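1/ I write a few posts on how small museums get money, because friends ask me. I work in one, in Zavville. We are not part of a university – the town owns the building and pays the heating.

2/ Our main grant comes from the Lindgren fund. It covers salaries, but no new exhibits. For every new display case we must apply separately, and the form has 8 pages. 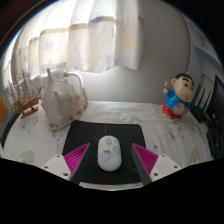
3/ Please read the guidelines before you write anything. Last August I prepared a budget for a map from 1582 and learned later that conservation was not allowed under that program.

4/ Local companies can help too. Pridix gave us $500 for school visits. It sounds small, but it paid the bus for 10 classes from Elby.

5/ What I still don't understand is how to ask for money for storage. Donors like to see their name on a wall, and the storage room has no visitors. If your museum solved this, please write to me.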